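Would I pay for a robot to fill a grocery basket? I've been chewing on that since Tuesday, when I tried the Cultari picking service at the Rellness showroom in Potside. The trial costs 61 dollars, and I went in ready to grumble.

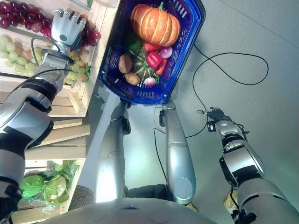

I like picking my own fruit, okay? I squeeze things. But my neighbor can't stand for long anymore, and for her this would be a big deal — maybe the difference between shopping and not shopping.

What you get for 710 a month

1. Eight visits, booked ahead. Fair enough, though I'd want more for the money.

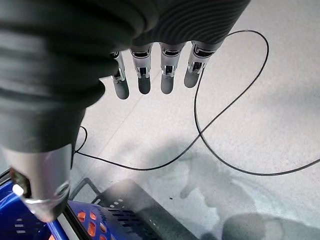

2. Phone help from Hinata Ueda's team, who were lovely and very patient with me!

3. Grapes. I'm giving them their own number, because soft fruit is where I'd want proof before signing, and practice produce can't bruise the way the real stuff does.

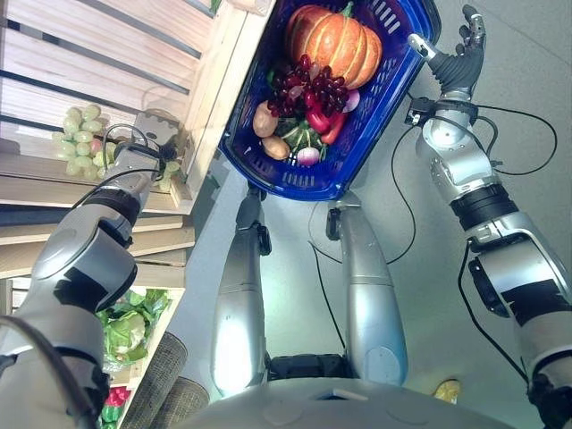

Issue 8

So, my verdict. The Murakami plan, at 1000 a month, adds evening visits and I can't see many people around here paying it. Cut the basic price in half and I'd sign my neighbor up in April — and I'd still go squeeze my own melons.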